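Last updated: 2023-04-15

Teaching the arms to sort small parts: tips from our workshop

When you show a robot a sorting task by remote control, most of the work is in the preparation of the table. I learned this slowly, so I write down my habits for other people who start with small electrical parts.

Put a sheet of white paper in the tray before you lay the parts on it. Steel reflects the lamps, and thin wires are difficult to find against it, for you and for the camera also. Leave free space between the parts. If two cables touch, the gripper will take both, and you must begin the demonstration again.
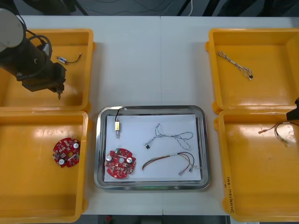
Salim Mbwambo

For four kinds of parts I use four yellow bins, two on each side of the steel tray. Each bin gets one sample part before the first run - a round red board in one, a wire in another. Then a new operator does not need to ask which part goes where. Shallow bins are better than deep ones, as the gripper can go down without touching the wall.

Take a board by its outer edge and never by the capacitors. With a wire harness, close the gripper near the connector, lift straight up, and wait a moment until the loose end stops swinging. Beginners move sideways too early.

Shiny bins give strong glare. Turn the lamp a little, or rub the bottom with fine sandpaper. I do it once in August and it lasts the whole year.

Keep the speed the same in every demonstration. If you hesitate over the bin, the robot will learn to hesitate too. After 90 minutes at the controls I stop and drink tea - my hands become lazy, and the last recordings are usually the ones I must delete.

Write the bin label with a thick marker on the outer wall, and write it again when it starts to wear off.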